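Vide-grenier d'automne : ce qui change en octobre

Le vide-grenier de l'association Kultus revient un samedi d'octobre, dans la salle Aitken et sur le parking attenant. L'an dernier, 200 emplacements étaient prévus et tous ont été pris en quatre jours. Nous passons cette année à 390, en ouvrant le terrain derrière la salle.

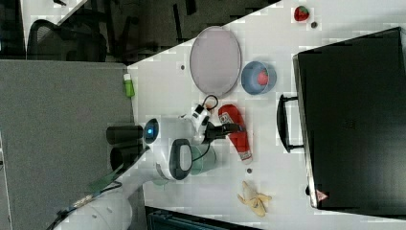 Les inscriptions se font au bureau de Kultus ou par courrier. Une pièce d'identité est demandée, et le règlement s'effectue à l'inscription. Le mètre linéaire reste au même tarif. Les places en intérieur vont d'abord aux adhérents, comme le prévoit le règlement adopté au printemps.

L'installation commence à 6 heures. Les véhicules doivent avoir quitté les allées à 7 h 30, et l'accès par la rue du Lavoir sera fermé toute la matinée. Pour la vaisselle et le petit électroménager, merci d'indiquer clairement les prix. Les invendus ne peuvent pas rester sur place. 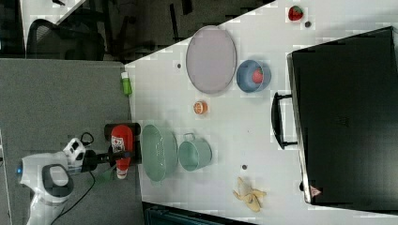 Josphat Owino

La buvette sera tenue par l'équipe d'Okemis, avec café dès l'ouverture et restauration à midi. L'édition précédente avait dégagé 400 euros pour la bibliothèque de quartier, qui a renouvelé son rayon jeunesse. Il reste à régler la question du stationnement des visiteurs, le champ voisin n'étant pas disponible. 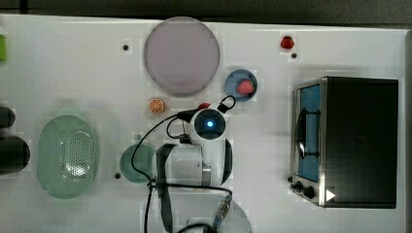
Une exposante de l'an dernier demande que les allées intérieures soient élargies : avec une poussette, on ne passait plus dès 10 heures, et plusieurs familles ont fait demi-tour. Le nouveau plan est affiché à l'entrée de la salle.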